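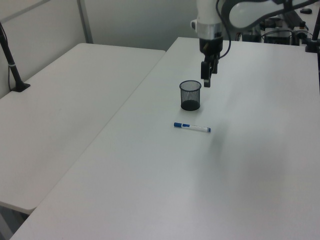 Two readers of the February page asked for mesh cups to be listed separately from solid ones, on the grounds that mesh lets dust through to the table. Mesh now has its own entry.

Desk Storage: Pen Cups

The gallery covers small holders for pens and markers. Entries give material, shape and use.

Mesh cup, black, cylindrical, with a solid rim. Shown empty, with a blue-capped whiteboard marker lying in front of it.

Care: brush the mesh from the inside, then wipe the rim with a damp cloth. Dry before refilling.

Storage: markers keep best lying flat. In an upright cup, place them cap down.

Related galleries: Hotance trays, Flakalby drawer inserts, Tambunan shelf bins (roughly 200 entries).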